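Ticket: slow drain + garbage disposal trips breaker, break room kitchen
Site: Pikotach, 2nd floor
Opened: 1st April
Priority: was low, bumped to medium

**Reported:** Sink backs up when the disposal runs. Disposal hums, then the breaker goes. Reset button on the unit does nothing till it's sat a while. Unit is a Vurkerik, older one, no manual on site.

**Log**

- Breaker off at panel. Checked circuit label -- says "kitchen L", also feeds the dishwasher. Not ideal.
- Hex key in the bottom of the unit, turned stiff one way, free the other. Worked it back and forth till it moved both ways.
- Fished out a bottle cap and a bit of twist tie. Breaker back on. Ran 15 seconds, no trip.
- Filled basin, pulled plug. Still slow.
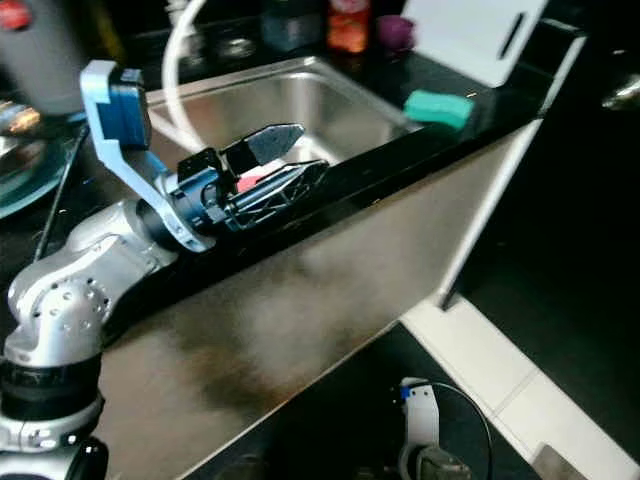
- Trap off. Grease, coffee grounds, more grease. Cleaned, refitted, new washer on the wall side becuase the old one was split.
- Drain test again: 50 seconds to empty. Better but not right.
- Snaked the wall line. Hit something soft at some 11 feet, pushed thru. Next fill went down in 13 seconds. Happy with that.
- Dishwasher and disposal together: tripped right away. Separately both fine. So the load is a seperate problem from the jam.
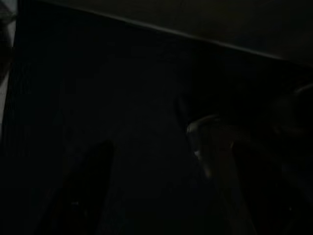

- Called Ó Ceallaigh about splitting the circuit. They want a photo of the panel and the breaker rating before they quote. Sent both.
- Revomine (building mgmt) has to sign off on any new wiring. Form sent, no reply yet.
- Left note on the dishwasher: don't run with disposal.

**Still open**

- [ ] Quote from Ó Ceallaigh
- [ ] Revomine sign-off
- [ ] Re-check washer on wall side for drips, look again after a full day of use
- [ ] Strainer basket for the drain -- cheap one is fine

**Update:** washer dry. Strainer ordered. Someone ran both again anyway, breaker tripped, reset ok. Moved the note up to eye level. Keeping ticket open till the wiring is sorted.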